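Crates, and How to Stop Them Running Your Workshop
Posted 3/11/20 by Waltraud Vogler

Cardboard boxes have one good move in them. After that the bottom sags, the tape lets go, and you find out where you put the wood screws because they are under the freezer. I gave up on cardboard in August, when a damp corner of the garage turned a box of sandpaper into a box of something else. Since then I have been a plastic crate person, with all the smugness that goes with it.

First tip: buy one kind and stick to it. I started with a few from Hamann, added a cheap lot from Kiltari, and learned that two crates can look like twins in the store and still refuse to stack. Now everything is the same blue tote and my husband has stopped sighing.

Second tip: look for ribs. A ribbed wall doesn't bulge when you fill the crate with paint cans. A thick rim helps too, and so does a proper handle in the front, as you will be dragging the thing off a shelf by it for years.

Third tip, and my favorite: put rollers under the heavy ones. The packing hall at Nokeden does it this way, and I came home wanting a conveyor in the garage.
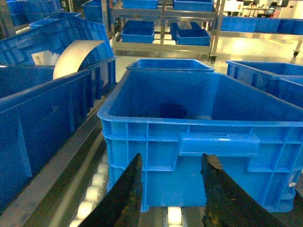
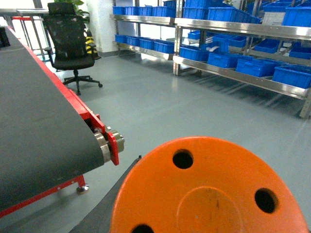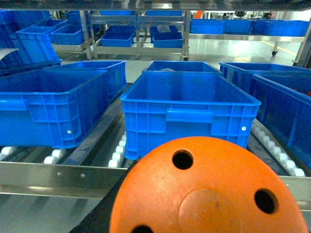 A conveyor will not fit in my garage. I measured, twice, the second time with more hope. What does fit is a short length of secondhand roller track at bench height, bolted to a pair of old trestles. Mine is 31 inches long and cost less than a decent drill. Put a stop at the far end before you load it. A scrap of two-by-four will do, and it is cheaper than a toe.

If you don't want rollers, a strip of old carpet laid face down on the shelf lets a full crate slide out nicely. Candle wax on bare wood works as well, until the shelf gets dusty, and then it works like glue.

Labels: one on the short side, one on the long side, same corner every time. I used the Rinura stick-on kind, which comes in a pack of 287 for reasons known only to Rinura. Write what is in the crate, in plain words. "Misc" is a confession.

Keep one crate empty. It will try to fill itself with extension cords, and you have to be firm. The empty one is where things go when you are sorting the others, and without it you will be sorting on the floor, on your knees, with the dog.

Washing: hose, dish soap, old broom. Turn them upside down to dry and don't nest them wet, or they lock together and it takes two people and some language to get them apart. If yours are already stuck, run warm water down the outside of the bottom one and twist.

Stack them 8 high if you like the sound of falling. I stop at four.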